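If you stopped by the Lovport office any time this December, you probably heard one of us grumbling about doors. The simulation group has spent most of the season on a single question, and a rather homely one: how much can a robot learn about moving through a house when all it has to go on is the view over its own fingers? We finally have a result we feel comfortable sharing, so make yourself a cup of something warm and let me tell you how it went.
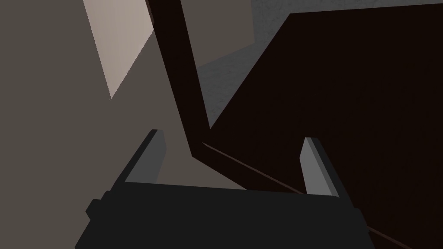

Zeeshan Khokhar
Research Lead, Simulation Group

Our project is called Ghauri, and it began as a small side branch of Gronden, the simulator many of you already know from earlier issues. In Gronden we had always given the policy a generous view of the room from somewhere up high, and it did very nicely with that. The trouble came when we took the high view away and left it with the wrist view alone. Up close, a dark panel is a dark panel. It might be a door, or a cabinet side, or a stretch of wall somebody painted brown, and the old policy would commit to one guess and stick with it, bless its heart, until the episode timed out.

So we tried something fairly simple (my favorite kind of idea, as my teammates will tell you!). Before the arm is allowed to reach for anything, the policy has to make a short series of small looking moves, and it is scored on how well it can predict what the next view will be. We trained on 1448 generated rooms and held back another 800 for testing, with different layouts and different wall and wood finishes. On the held-back rooms, the version with looking moves picked the correct surface to approach around 15 percentage points more often than the version without them. I had privately hoped for half of that, so you can imagine the mood at lunch.

The door styles gave us a second surprise. We had expected plain, flat doors to be the easy ones, and it went the other way. Slats, grooves and molding give the predictor something to hold on to as the wrist turns, and its error drops quickly once a few of those lines come into view.

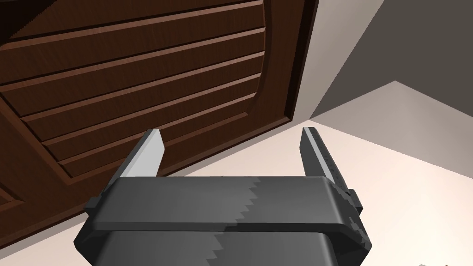 Wrist view in Ghauri: open gripper and a louvered wood door.

There is still plenty we don't have an answer for. Big pale walls with soft shading continue to fool the predictor, and the looking moves add 2 seconds to each episode, which adds up over a long run. Our friends at Pitport have offered to run the same policy in their own simulator, where the lighting is handled quite differently, and I'm very curious to see how much of the gain survives the trip. We haven't tried any of it on a physical arm yet.

The room generator and the training settings will go up on the group page once I finish tidying the notes, and if you have a favorite awkward door you'd like us to model, please do write and tell me about it.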